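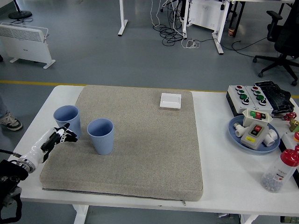

We can live with losing a match, one captain wrote in reply to the open question, but we drove across town, paid for the field and then stood there until the lights went off. Comments of this type were common in the returned surveys and shaped the way the results in this section are arranged. The section deals with forfeits in adult small-sided soccer, and in particular with the notice that the opposing team receives. Injuries, discipline and standings are treated elsewhere in the paper.

Search this journal Enter keywords Go Advanced search

Figure 6. Two light blue cups, a mat and a robotic hand.

6.1 Forfeits and notice

Two leagues took part in the study. The Bellville league plays on an outdoor artificial surface at a public park. The Heltmont league rents indoor courts from the Bednarek Sports Center and plays year-round. Both leagues use the Larkell booking system to publish fixtures and record results, and both allowed the authors to read the result log for one full season. The log shows whether a match was played, postponed or forfeited, and the time at which the entry was made.

Across the two leagues, 67 matches were forfeited during the season. In 31 of these, the first notice to the league office came on the day of the match. The remaining forfeits were reported earlier, most often on the evening before play. Times in the log refer to notice given to the office. They do not show when the opposing captain heard the news, and the survey suggests that this was sometimes well after the office did. In Bellville the office passes messages on by telephone. In Heltmont the system sends an automatic message, but only to the person who registered the team, and several captains reported that this person no longer played.

A forfeit was coded as such only when the league awarded the match to one side. Matches that began short-handed and were completed are not counted, even where the two captains agreed to treat the game as a friendly and report a forfeit afterward. The authors are aware of this practice in both leagues. Where the log contained a note to this effect, the entry was set aside. Where it did not, no correction was possible, and the count should be read with that in mind.

6.2 What captains reported

The survey was sent to captains and deputy captains in both leagues, and 200 completed forms were returned. Respondents were asked to describe the last occasion on which their own team had forfeited and the last occasion on which an opponent had done so. The two sets of answers differ in tone. When describing their own forfeits, captains wrote about work shifts, child care, traffic and players who had agreed to attend and then stopped answering messages. When describing those of an opponent, they wrote mainly about money and wasted travel, and they seldom offered a reason on the other team's behalf.

Field fees were the most frequent source of complaint. In Bellville, each team pays by the match, and the fee is due even when the opponent does not appear. The rule states that the absent team must repay the other side before its next fixture. Captains described this rule as fair but poorly enforced. In Heltmont, fees are paid for the whole season at registration, and a forfeit therefore brings no new charge to either side. Complaints there concerned lost playing time, and a number of respondents asked that the court be kept open for practice when an opponent withdraws. The center permits this at present only if a referee has already arrived.

Team size also mattered. Squads that had registered only one or two players above the number needed on the field appeared repeatedly among those forfeiting. Captains of such squads were aware of the risk, and many had chosen it. A larger squad lowers the cost per person, but it also means longer periods on the bench, and respondents believed that players who spend half of an evening game watching will soon find another team. The preference for a small squad was strongest among teams made up of coworkers. Teams formed by the league office from individual sign-ups tended to be larger and had fewer forfeits, although their captains reported more difficulty in collecting fees.

6.3 Guest players

Both leagues permit guest players under certain conditions. In Bellville, a guest must be registered with another team in a lower division and may not appear in the last weeks of the season. In Heltmont, any adult who has signed the center's waiver may play as a guest, provided that the opposing captain agrees before kickoff. The second rule is the looser of the two, and it was used more often. It also led to more disputes. Several captains stated that they had felt unable to refuse, even when the guest was plainly stronger than anyone else on the court, since a refusal would have ended the evening for both teams.

Respondents were asked whether they would support a shared list of guest players, kept by the league and open to any captain who was short of numbers. Support was general, but the conditions attached to it varied. Some captains wanted the list divided by ability. Others wanted a limit on how often the same guest could appear for one team. A smaller group opposed the list on the ground that it would reward poor organization, and proposed in its place a deposit that would be lost after a second forfeit. Heltmont had used such a deposit in an earlier season and dropped it when team registrations fell. The records from that season were not kept in a form that would allow comparison.

The choice of notice period divided respondents more sharply than any other item. A period of six hours was the shortest option listed on the form. Captains with evening kickoffs considered it workable, as it would fall within the lunch break for most of their players. Captains with morning kickoffs pointed out that the same period would fall in the middle of the night, and asked for a fixed deadline on the previous evening. The two leagues have since adopted different rules on this point, and the effect of each will not be known until a further season has been logged.

6.4 Limits of the data

The findings rest on two leagues in neighboring towns, both of which were well enough run to keep a usable log. Leagues that record results on paper, or that settle forfeits by private agreement, may show a different pattern. Teams that withdrew before the survey was sent out are not represented among the respondents, and these are likely to include some of the teams with the weakest attendance. The survey also relied on memory. Where a captain's account could be matched with an entry in the log, the two usually agreed on the fact of the forfeit but often differed on the hour at which notice was given, with the forfeiting side placing it earlier. For this reason the log has been preferred wherever times are reported, and the survey has been used only for reasons, costs and opinions.

Contact the editorial office | Copyright the authors | Terms of use | Back to top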